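第九章 地名里的水、桥与坡

翻到这一章的同学，多半已经在前面几章里跟着我们走过了不少路：看过地图怎么画，看过比例尺怎么骗人，也看过一条等高线怎样在纸上悄悄拐弯。前面那些内容多少要动用尺子和铅笔，这一章可以先把尺子收起来，泡一杯茶，找一张家乡的地图，最好是那种连小河沟和田边小路都标了名字的大图，摊在桌上，慢慢读下去。读到哪里想起自己老家的某个名字，就停下来在地图上找一找，不必着急赶进度，本章的内容分给两周的课时，时间是够的。

我一直觉得地名是最耐心的一种史料。房子会塌，契约会霉，说话的人一代一代地走了，可是地名还在人们嘴里，每天被喊上许多遍，买票的时候喊，问路的时候喊，骂堵车的时候也喊。喊它的人未必知道它是什么意思，很多时候连这个名字原来用的是哪种语言也不知道，可它就这么传下来了。一个村子的人可能换过好几轮，后来的人照旧用前人的叫法，顶多把音念歪一点，把字写得顺眼一点。学者们后来要做的事，说起来很简单，就是把念歪的音再慢慢扶正回去，看看最早的那个人站在那里的时候，究竟看见了什么。

说起来简单，做起来就要费些周折了。本章会以一条河谷作为主要的例子，从头到尾地用它，这样大家不必每读一节就换一个地方重新认路。这条河叫 Nel，不长，从山里出来，先经过一段窄窄的谷地 Galldale，再往下走到平缓的地方，岸边有一座小镇 Stendbridge，离入海口不远还有一个更小的村子，名字叫 Pillow。是的，拼写和英语里的“枕头”一模一样，每一届学生读到这里都会笑，我第一次见到这个名字的时候也笑了。我们到第五节再来认真对付它。

学习目标

读完这一章，希望你能够做到下面几件事。第一，能把一个地名拆成通名和专名两个部分，并说出各自承担的作用。第二，知道为什么解释一个古老的地名必须先找早期写法，以及在找不到的时候应当怎样老老实实地说“不清楚”。第三，认得一批和水、桥、坡有关的常见地名成分，中文的和英文的都要有一些。第四，听到一个动听的地名传说时，能够既不扫兴又不上当。第四条看上去最轻松，考起来往往丢分最多，请大家留心。

一、名字和标志

我们先把“地名”这个词理清楚，免得后面越说越糊涂。一个地名是一个语言里的名字，它指着地面上的某一处，大到一个洲，小到一块菜地。它要被一群人共同使用，你一个人在心里把窗外那棵树叫作“老朋友”，这是你和树之间的事，算不上地名；等到整条巷子的人都说“在老朋友底下等你”，它就算了。从私人的称呼到公共的名字，中间隔着的是使用，是许多人不约而同地觉得这样叫方便。

和地名容易混在一起的是标志。标志立在某处，或者贴在某处，人走到跟前看见了，才知道要小心、要停下、要转弯。白色立柱上贴一枚三角形的警示标志，作用全在贴着的那个位置上，揭下来放进抽屉，它就不再警示什么了。地名可以脱离地方走得很远，你坐在千里之外的教室里说一声“洛阳”，同学们照样知道你说的是哪里。标志管的是眼前，名字却能管到看不见的地方，这是语言了不起的一点，我们平日用惯了，反倒不觉得。 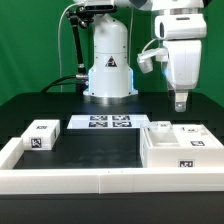 二、通名与专名

几乎所有的地名教材都会从这一对概念讲起，我们也不例外。通名说的是“这是一类什么东西”，河、山、桥、村、镇、湾、岭，都是通名；专名说的是“这一类里头的哪一个”。“卢沟桥”里，“桥”是通名，“卢沟”是专名。“黄河”里，“河”是通名，“黄”是专名。道理很清楚，小学生也能做得很好。

麻烦出在时间久了以后。通名会老，会死，会被后来的人认不出来。汉语里有个“圳”字，原是指田间的水沟，今天在南方的一些地方还有人这样用，但对大多数北方读者来说，这个字只存在于“深圳”两个字里，早已看不出它本来是个通名。“浦”“浜”“泾”这几个字也一样，在江南水乡，它们各有讲究，说的是不同的水道；可一旦跨出那一带，外地人看着就只觉得是几个带三点水的好看的字。天津一带的地名多“沽”，海边和河边的人心里有数，旁人读来便只是一个音。

通名一旦被人忘了含义，人们常常就会再给它加上一个新的通名。英语里有一个学生都爱听的例子，就是名叫 Avon 的那几条河。这个词来自不列颠岛上早先居民的语言，意思大致就是“河”。后来的人听当地人这样叫，以为是河的专名，于是在前面加上自己的 River，合起来便成了“河河”。大家不要笑话他们，我们自己翻译外国地名的时候，也常常这样叠着来，因为不叠一层，中文读者就不知道那是河是山。叠上去的那一层是为活着的人服务的，底下那一层才是留给我们研究的。

拿我们的河谷来试一试。Stendbridge，后半截 bridge 是桥，一眼就能看出来，专名是前面的 Stend。Galldale，后半截 dale 是谷，在英格兰北部十分常见，和古北欧语里表示谷地的词有亲缘关系，专名是 Gall。到了 Nel 就为难了，它只有短短三个字母，里头看不出哪里是通名，哪里是专名。河流的名字常常是这样，短，硬，掰不开，像河床里被水磨了很久的石头。一般来说，大河的名字比村镇的名字老，因为村子可以搬，河搬不了多远，新来的人总要先问一句这条河叫什么。

练习时请大家注意，拆分地名不要太爽快。有些名字看上去能拆，其实拆错了地方；有些名字看上去是一整块，其实是两个词挤在一起，挤得连缝都没有了。凡是拆完以后觉得特别得意的，最好放一夜，第二天再看。

三、为什么要找早期写法

如果整章只能留下一句话给大家带走，我愿意留这一句：解释一个古老的地名，先去找它最早的写法。今天的拼写，今天的用字，都是多年以后的结果，中间经过了抄写员的手、收税人的耳朵、印刷厂的字盘，还有一代一代希望名字“好听一点”的当地人。拿着今天的字面去猜本来的意思，就像只看一个人老年的照片去猜他小时候淘不淘气，偶尔也会猜中，但那是运气。

汉语地名有一层特别的难处，就是字比音体面。一个村子原来的名字可能很土，口头上叫了好多代，等到要写进册子，执笔的先生嫌它不雅，换上两个同音或者近音的字，意思就全变了。北京的胡同里这样的例子很多，“狗尾巴胡同”变成“高义伯胡同”，“驴市胡同”变成“礼士胡同”，读起来音还差不多，气派可就大不一样。单看“礼士”两个字，谁都会往读书人和礼数上想，哪里想得到牲口买卖上去呢？这类改字叫作雅化，做得巧的，几乎不留痕迹，全靠早期的记录才能认出来。

英语地名的难处在另外一头，字母记的是音，音又总在变，于是同一个地方在旧文书里会有好几种写法，有时同一页上就有两种。初学的人见了头疼，觉得古人太马虎。做久了反而会感谢这份马虎，因为写得不统一，才说明抄写的人是在老老实实地听，听到什么写什么。等到拼写固定下来，大家照着规矩抄，耳朵就不再提供消息了。

Galldale 河谷的田块名册是本章要用的一份主要材料，上头一共登记了 916 个田块和小地方的名字。初次翻开的时候，你会觉得它乏味极了：长田，窄田，磨坊后头的田，牛喝水的地方，石头多的那一片。可是读到第三页、第四页，河谷的样子就慢慢浮出来了。哪一段河岸容易淹，哪一段种过亚麻，哪里从前有过渡口，全在这些家常的叫法里。比起那些写得漂亮的地方志，我更偏爱这种名册，它没有什么要炫耀的，因此也少有要遮掩的。

大家在查找早期写法时，可以按由近及远的次序来。先看现在通行的地图，把今天的写法和位置抄准；再看旧地图，旧地图上位置可能画偏，但名字往往很有价值；然后是赋税、地租、婚丧的登记；最后才轮到更古老的契约和编年材料。每找到一种写法，都要记下它出自哪里，是原件还是后人的抄本。抄本并非不能用，只是要记得抄的人也会打瞌睡。

有人会问，要是找来找去，最早的写法也只比今天早一点点，怎么办？那就写“早期写法不足，含义待考”。这八个汉字不难看，也不丢人，我自己的笔记里到处都是。比起硬编一个解释来，这样写对后来的人要客气得多。

四、和水有关的名字

人逐水而居，这句话大家从小听到大，我就不再多说了。要说的是，人对水的区分比我们今天想的细致得多。城里长大的同学，脑子里的水大约就是江、河、湖、海，再加上一个游泳池。住在水边的人可不是这样，哪一种水能过船，哪一种只能洗菜，哪一种看着浅其实底下是烂泥，他们各有各的叫法，叫错了是会误事的。

先看中文这边。“津”是渡口，“浦”常指水边或者河流入海的地方，“湾”是水流弯曲之处，“洲”是水中的陆地，“圩”在江淮一带指挡水的堤和堤里围起来的田，到了岭南有些地方，同一个字又可以指集市，读音也跟着换了。“埠”是停船的码头，后来连通商的城市也称“商埠”。还有一条许多同学已经学过的规矩：山的南面、水的北面叫作阳，反过来叫作阴。洛阳在洛水之北，江阴在长江之南，只要记住这条，许多地名就自己把方位告诉你了。

不过也要提醒一句，河是会走动的。某个城叫“阳”，起名的时候确实在水的北岸，后来河道改了，或者城搬了，站在今天的岸边一看，方向就对不上了。碰到对不上的时候，先别忙着说古人弄错，反过来想一想，名字和地形之间的这点别扭，也许正好是河道变迁的一条线索。

再看英文这边。同样是一条小溪，英格兰南部的人多叫 brook，北部的人多叫 beck，后面这个词同古北欧语有关，地图上 beck 密集的地方，常常也是北欧移民住得较多的地方。ford 是可以蹚水过去的浅滩，这个成分极其常见，因为在桥还很少的年代，知道哪里能蹚过去是一件性命攸关的事。mouth 放在河名后头，是河口。well 今天多指井，在老地名里也常指泉。还有一个比较地方化的词 pill，在英格兰西南部和威尔士南部沿海用得多，指受潮水影响的小河汊，退潮时两边露出滑溜溜的泥岸。请大家在这个词上折一个角，下一节就要用到。

Nel 这条河沿途，名册里和水有关的小地名集中在下游。上游的谷地窄，水急，人们只给几处深潭起了名字；到了平地，水慢下来，分出岔道，每条岔道都灌着几家人的田，名字便一下子多起来了。我们可以由此得到一个很朴素的认识，名字的疏密和人的用处有关。一片荒坡可能十里没有一个名字，一处人人打水的泉眼，倒可能同时有两三个名字，各家叫各家的。

五、桥、丘与一个叫“枕头”的村子

桥在地名里有特别的分量。一条河可以蹚的地方或许有好几处，值得修桥的地方却不多，修了桥，路就往那里并拢，歇脚的、卖饼的、钉马掌的也跟着来，日子一久就成了镇。所以叫“某某桥”的地方，今天往往比叫“某某滩”的地方热闹。有意思的是，桥自己常常不在了。中国许多城市里有带“桥”字的站名，下了车四处张望，一条水沟也找不见，河早已填平或者盖进了地下，名字还守在原处。

Stendbridge 的桥还在，当然已经不是最初那一座。它的专名 Stend 有过两种说法，一种主张同“石头”有关，古英语里石头写作 stān，那么合起来就是石桥；另一种主张前面藏着一个早已失传的小地名。主张石桥的人多，理由也顺：早年的桥以木桥居多，石桥稀罕，值得一提。可是从 stān 到 Stend，元音的变化和多出来的那个 d 都要有个交代，目前的早期写法还没能把这中间的台阶一级一级补齐。我个人偏向石桥，但在试卷上，请大家把两种说法都写出来。

现在轮到 Pillow 了。读成“枕头”自然方便，当地也确实有一个顺水推舟的传说，讲一位赶路的老妇人在海边走累了，枕着一块圆石头睡了一觉，醒来便不肯再走，村子就从她的屋子开始。故事很温柔，我每次讲到这里都舍不得往下拆。

可是拆还得拆。先看后半截，low 在英语地名里有一个常见的来源，就是古英语的 hlāw，指圆形的土丘，有时特指古代的坟丘。它和形容词“低”写得一样，意思差不多是反着的，一个往上，一个往下，害得多少人白费了力气。再看前半截，上一节折了角的 pill，潮水小河汊，正好用得上。两下一合，Pillow 便可以理解成“河汊边的土丘”。村子坐落在入海口附近，退潮时泥岸露出来，村后有一处不高的圆丘，地形与解释合得上。合得上当然还不等于证明，我们仍然需要早期写法里把 hl 那个音留下来的痕迹，名册里有一条写作 Pilhlowe 的记录，虽然只有这一条，已经叫人高兴了好一阵子。

请大家体会这里头的次序：先有语言上的可能，再有地形上的对照，最后是文书里的写法。三样里头缺了哪一样，结论都要放软一点说。至于那位枕石而眠的老妇人，她不能帮我们解释地名的来源，却能告诉我们，后来的村民怎样看待自己的名字。这种由字面生出来的解释，学术上叫作俗词源，也有人叫民间词源。它自己也是研究的对象，值得好好记录，只是不要放错了抽屉。

六、颜色的陷阱

颜色词在地名里极常见，也极容易让人大意。黄河因为水浊而黄，红河也大致可以从水色上去理解，于是初学者便形成了习惯，见到颜色就按颜色讲。可是汉语里的颜色还管着方位，青属东，白属西，赤属南，黑属北，黄居中央，某处叫“白门”，未必有谁把门刷成白的。“青”字就更难缠，青山是绿的，青天是蓝的，青丝是黑的，单凭一个字定不了色。

英语的 green 也有它的圈套。在许多村名里，Green 作的是名词，指村子中间大家共用的一片草地，放鹅、赶集、比赛都在那里。说它是颜色也没有全错，草地本来就绿，可是解释的时候落在“颜色”上还是落在“公共的草地”上，差别很大，前者只是风景，后者牵涉到一整套村庄的制度。Galldale 名册里带 green 的条目有 28 处，逐条对照位置以后，有 8 处可以肯定是指这样的公共草地，剩下的各有各的情况，有的只是某块田的颜色，有的连田在哪里都还没有找到。

这就是为什么我总劝大家不要在教室里把地名全部解决掉。眼前若是明晃晃的一整面绿，谁来了都会说它是绿的，用不着争论；而名字里的颜色，是许多年前某个人在某种天色底下、某个季节里看到的，他看完就走了，只给我们留下一个字。秋天起的名字，到了春天去核对，自然要扑空。
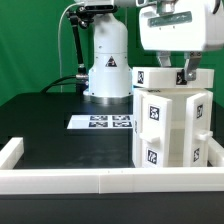

有读者来信说，这一节的提醒她认同，但是对公共草地的判断恐怕还是下得太快。她的老家也有一个带 green 的小地方，家里老人都说那是从前晒布的草场，属于一户人家，从来不归全村共用，后来房子越盖越多，外人见它正好在村子当中，就想当然地当成了公共草地。她问，名册里那些“可以肯定”的条目，究竟肯定到什么程度，仅仅因为位置在村子中央就算数吗？

这封信问得很好，我把它放进正文里，省得大家以为教材上的数字都是铁打的。位置居中确实只是线索之一。我们要求同一处地方在别的文书里另有旁证，比如提到全村在那里放牧的权利，或者提到在那里举行的集市，才归入肯定的一类。晒布场的情形完全可能发生，尤其是在纺织兴盛过的河谷里。所以遇到只有位置而没有旁证的条目，应该单列出来，注明“疑为公共草地”。老人的口述也要记下来，连同讲述的大致年月和讲述者与那个地方的关系，一并归档，将来或许就靠这一句话解开疙瘩。

七、坡、谷与看地形的本事

前面说了这么多文字上的功夫，末了要把大家从书桌旁边拉起来，往外走一走。英语里表示山丘和谷地的词多得惊人，过去的学者曾以为它们不过是同义词，随手换着用。后来有人肯下笨功夫，一处一处去看，才发现许多词各有固定的形状：有的专指顶部平坦的高地，有的专指一头陡一头缓的长坡，有的谷是碗一样的，有的谷是水槽一样的。古人每天靠这些词认路，含糊不得。

汉语里也一样。“塬”是黄土高原上四面陡、顶上平的台地，“梁”是长条的，“峁”是圆圆的一个馒头，三个字放在陕北人嘴里，绝不会弄混。“坳”是山间的低处，“岗”是不高的坡脊，“坪”是山里难得的一片平地，所以山区的村子特别爱叫坪，平地金贵嘛。四川、重庆一带的“沱”，指江水回旋可以停船的水湾，外地人坐船经过，船工说前面就是某某沱，心里就踏实了，知道能靠岸吃饭了。

Galldale 的专名 Gall，我们到现在还没有谈，是因为我想把它留给大家自己去试。可供考虑的方向不止一个：英语方言里 gall 可以指地里一块贫瘠的、长不好庄稼的地方；也有学者会想到植物，想到水边的香杨梅，它在一些方言里的叫法里就有 gale 或者 gall 的音。前一种要看土，后一种要看水边的植被，都得有人到谷里去。若是在 9 月里去，草还没有枯透，田埂又容易走，是最合适的时候。

去之前，请把名册里和你要走的那一段有关的条目抄在一张小卡片上，字写大些，风里好认。到了地方先不要急着对名字，找个高一点的位置坐下来，看看水从哪里来，路往哪里绕，房子为什么都挤在那一侧。看够了，再掏出卡片。你会发现有几个名字忽然就不需要解释了，它们说的就是你刚才看见的东西。也会有几个名字无论如何对不上，那几个请务必带回来，课堂上用得着。

本章预备题

在进入第一节的正式材料之前，先请大家各做一点准备，不计分，但请写在练习本上。

从你住的地方算起，写出步行能到的几个地名，不拘大小，巷名、桥名、公交站名都可以。把每一个拆成通名和专名，拆不开的照实写“拆不开”。

向家里年纪最大的人问一个地名的来历，把原话记下来，不要替他修改。如果他讲了两种，就记两种。

找一个带颜色字的地名，先写下你凭直觉的解释，再去查一查有没有更早的写法。两次的答案都留着，用不同颜色的笔写，方便自己以后比较。

最后一件，请在地图上找一条河，从源头顺着读到河口，把沿岸的名字小声念一遍。念不准也没有关系，念的时候留意哪一段名字密，哪一段名字稀，在稀的那一段旁边画一个小圈。下次上课，我们就从这些小圈讲起。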